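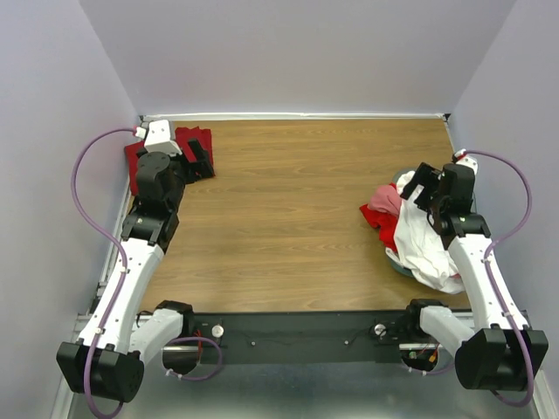 Attachment 1: tabletop with rear edge strip, corner fittings and side rail. Red cloth at rear left.

Home > Support > Tables and Surfaces > Tickets

Ticket 6148
Product: Vurness tabletop, wood, medium brown
Status: Open - awaiting parts
Opened: 25 December 2023

Reported fault
Rear strip lifts at the left end when the table is wiped down. Crumbs and water collect between the strip and the back wall. The right end is firm.

Checks carried out
1. Both rear corner fittings tightened. Left one turns without biting.
2. Side rail on the left loosened, pushed back 8 mm and refitted. No change.
3. Strip pressed down and left under weight for 48 hours. Lifted again at the next wipe.
4. Surface cleaned along the grain with Zenoria oil soap and a cloth. No marks, no swelling found by hand.

Reply from Nondulix parts desk
Left fitting is probably stripped. Replacement is part 16, sold in pairs. Do not glue the strip - it has to come off to reach the screws. Keep wet cloths off the rear corners until the part is fitted.

Update
Pair ordered through Pascual. Delivery given as February. Ticket stays open until the strip has been refitted and wiped down twice.

Related tickets
Side rail will not sit flush
Oil soap leaves a dull patch
Gap between tabletop and side wall
Corner fittings: sizes and part numbers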